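Home | Projects | Reports | News | Contact

Project updates: Robot handling

Ornedeck progress report to the Brerkier fund
March, by the Ornedeck project lead

This is our second report on the Ornedeck work, and we have a good deal more to show than last time. The short version is that the wrist view is doing far more for us than we expected when we wrote the proposal, and the hanging objects task has gone from a worry to the part of the week everyone wants to be in the lab for.

What we set out to do

The grant asks whether a robot arm can learn to take thin, hanging things off a hook or peg, and put them back, from a fairly small number of demonstrations. Most published work in this area uses blocks, cups and bottles that sit still on a table. Hanging things swing when you touch them, and they hang close together, so a clumsy approach to one disturbs its neighbours.

Our method has two stages. First a person guides the arm through the task while we record the arm's movements and the view from a small camera at the wrist. Then we train a policy on those recordings with one change of our own, which we have been calling the settle step. Before closing on an object the arm stops short, looks again, and corrects its aim from the fresh view. It adds a little time to each try (we think it is well worth it!).

Demonstrations so far

We have recorded 91 full demonstrations at the Utstead lab. Of these, 56 were with the calligraphy set and the rest with kitchen tools on a rail. The calligraphy set is the harder of the two and we are very fond of it. The brushes differ a lot in thickness and in how the tips are shaped, and the rack itself is carved, so the arm has to tell a handle from a good deal of ornament. Dark wood against a black tabletop doesn't help either, although the pale wall behind gives the upper part of the rack a nice clear outline.

We now start demonstrations from slanted wrist poses as well as level ones. In the first batch the operators all tended to square the arm up to the rack before doing anything else, and the policy learned to depend on it. With the wrist turned, the rack's long top bar runs diagonally through the view and the brushes tilt with it, and the large one with the tan handle and broad bristle head takes up a lot of room beside its slimmer neighbours.
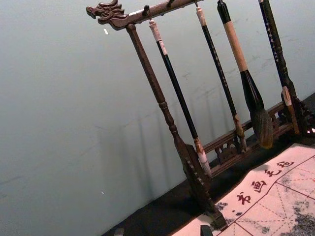
Results

With the settle step switched on, the policy took the chosen brush cleanly in most of our test runs. With it switched off, the same policy mostly brushed past the handle or caught two at once. We want a larger test before we put a firm rate in print, but the gap was plain to everyone watching, and it held when we moved the rack to a new spot on the table.

Putting a brush back is behind. The loop at the top is small, and by the time the arm is close enough to hang it, the hand hides much of the peg from the wrist camera. We tried adding a fixed side camera and it helped a bit, though it makes the set-up slower to move between rooms. Our next attempt will use the wrist view from a moment earlier as a memory of where the peg was.

Shared code

The Pacheco toolkit, which handles recording and playback, has been tidied up and now runs on both of our arms. A new operator can be trained on it in a morning. The written guide still needs a chapter on calibration.

Plans for the next period

- Record more returns, with the rack placed further from the arm.
- Run the larger test of the settle step on 8 objects, including some the policy has never met.
- Finish the calibration chapter and send the toolkit to our partners.

Spending is in line with the agreed budget. We would like to move a small sum from travel to spare gripper pads, and will send the request separately.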